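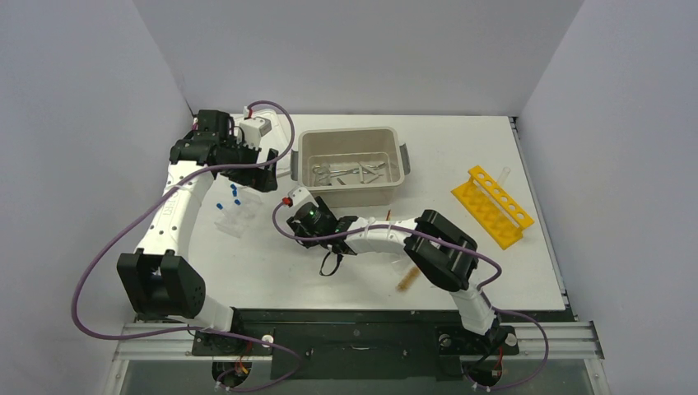
Ileana Anghel
Bench Automation Lead, Allthorpe

What we learned from the February stoppage

Most of you will have heard by now that the two-arm bench was out of use for part of February. A few versions of the story have been going round the building, so I have been asked to set down what went wrong and what has changed. Nobody was hurt. We lost one flask, a good deal of time and a gripper finger.

The bench is the one we use for clearing and sorting labware. Two arms work over a white table, and they put away the sort of things that pile up after a teaching session: tubes, racks, beakers, brushes, metal instruments, glass adapters. The storage bins come from Lellik and have a handle at each end. The arms are run by Clotar, our scheduling software, which hands out the moves and is meant to keep one arm out of the other's way.

The fault happened at 3.40 in the afternoon, on run 143. Both arms had been told to take hold of a bin lid. The left arm closed on it and stopped, as it should. The right arm closed, reported that it had no grip, opened, and then reached forward again to try a second time. By then the left arm had begun to lift. The lid tipped, the right gripper came down on the edge of the bin, and the arm carried on pushing for longer than it should have done before the force limit cut in.

Kamran Pakzad was at the desk and pressed the stop. He did exactly the right thing, and he also left everything where it was until I got there, which made the rest of this much easier. The bin had been shoved a short way across the table and a round-bottom flask inside it had cracked against another piece of glass. One finger of the right gripper was bent at the tip.
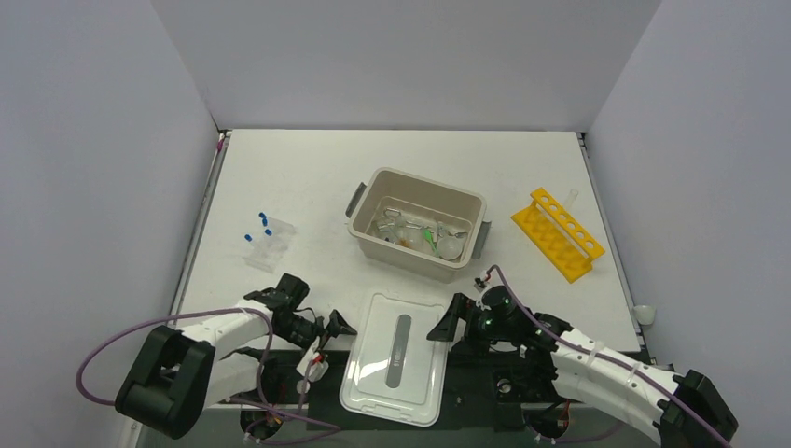
We went through the log that evening. It came to 929 lines for that one run, a lot of them repeats of the same message, and it took us a while to find the part that mattered. The right gripper had been sending its position late. The delay was small at first and grew during the run, so that by the time of the lid Clotar was working from an old reading. It believed the right arm was still waiting when it was already moving.

The cause of the delay was a connector. The cable to the right gripper runs along the arm and has to bend every time the elbow does, and the plug at the gripper end had worked slightly loose. It had not come out. It looked fine from a normal standing position and you could only feel the movement by holding the plug between finger and thumb. Dinu, who supplied the cable sets, have looked at ours and agree that the loop we had left was too short for the full reach of the arm. That was our fitting and we accept it.

There was a second fault, and I think it is the more serious of the two. When a position reading is late, the software ought to stop both arms. Ours was set to carry on and write a warning to the log. That setting dates from the first weeks of the project, when we were getting false alarms all day long and someone turned the stop into a warning so that we could get some work done. It was me. It should have been turned back and it was not, and it was not written down anywhere either.

We then looked back through older runs to see whether the warning had come up before. It had, on 21 of them, going back several weeks. None of those ended in a collision, mostly because the arms happened to be working on opposite sides of the table at the time.
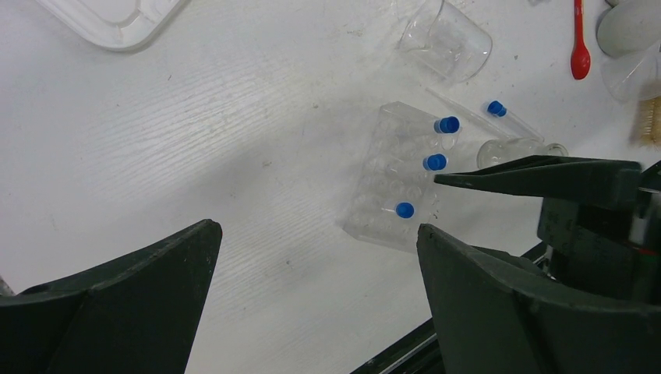
Clear plastic and glass made things slower to put right. The wrist cameras have a hard time with transparent pieces on a white surface, and for the first couple of days we could not tell whether a missed pick was the old fault coming back or simply a tube the camera had not found. Kamran's suggestion was to repeat the same short set of picks with coloured items only, then bring the clear ones back in. That separated the two problems fairly quickly.

The following changes are now in place.

A late reading from either gripper stops both arms. The operator has to go to the table and clear the stop by hand - it can no longer be done from the desk.

Both gripper cables have been refitted with a longer loop, and the plugs are checked by hand before the first run of the day. Please initial the sheet.

The force limit on both arms has been lowered for any move that involves a lid or a bin. Some 10 minutes have been added to a full clearing job as a result. We know this is annoying when the room is booked straight afterwards, so please allow for it when you put your sessions in.

Changes to safety settings go in the bench book with a name beside them, and a second person has to agree to them.

Glassware with existing chips or cracks should not go on the table at all. I have found two pieces since we restarted, and both went in the broken glass box.

The replacement finger has been fitted and the bench is taking bookings again. We still have one open question, about whether the arms should be allowed to handle a lid together or whether it should be given to one arm with the other parked. Parking is safer but the lid is awkward to hold from one end, and in our trials it has been dropped more often than I would like. For now, two-arm lid moves are only allowed with somebody standing within reach of the stop button.

If you were running the bench before February and remember seeing it hesitate or try a grip twice, I would like to hear from you, even if you did not think much of it at the time. The bench book is on the shelf by the door, or you can come and find me or Kamran.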